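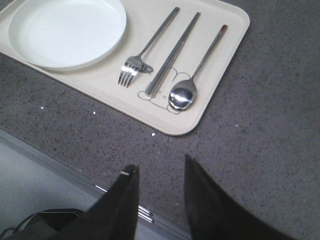
Tray with plate, fork, metal chopsticks and spoon, seen from the Cloketti wrist camera

Cloketti Table-Setting Cell
Notes from the Skultow open day, for buyers on our list

We carry the Cloketti arm and its two-finger gripper. We do not yet carry the table-setting package that Skultow sells on top of it, and after a May afternoon in their demo kitchen I'm still not sure we should.

The pitch is simple enough. The arm handles cutlery on a tray with the place for each piece printed on it, so a cafeteria or a care home can hand over a dull job. Iñaki Vallejo ran the demo and was straight with us about most things. He quoted 11 seconds per piece. I asked for a log of a full shift and was told it would follow. I'm still waiting.

Flat, shiny metal on a hard counter is a tough thing to pick up, and I'll give them credit for showing it on polished stone under bright lights. Plenty of vendors would have put down a rubber mat. But a brochure that says "any utensil, any surface" needs more behind it than one kitchen and one kind of spoon.
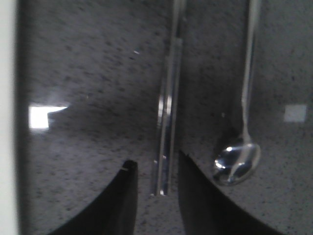 Wrist view: spoon and slender metal utensil on speckled granite, with glare on the stone

Glare was my main question. Teodora Perić, who handles the vision side, says the Coment software filters it out. Maybe so — I'd want to see it next to a window at 4 in the afternoon before I told a customer that.

What's in the package
Gripper fingers, black, one pair
Wrist camera and cable
Coment vision license, one seat
Printed trays, pack of 30

Replacement trays are 260 dollars a pack, and the printed layout is fixed. If you change your cutlery, you buy new trays. The Shenoy mounting plate is extra, and it wasn't on the price sheet we were handed.

Availability: not stocked. We can pass on a quote request, but ask for the shift log first. Arm and gripper ship separately as usual.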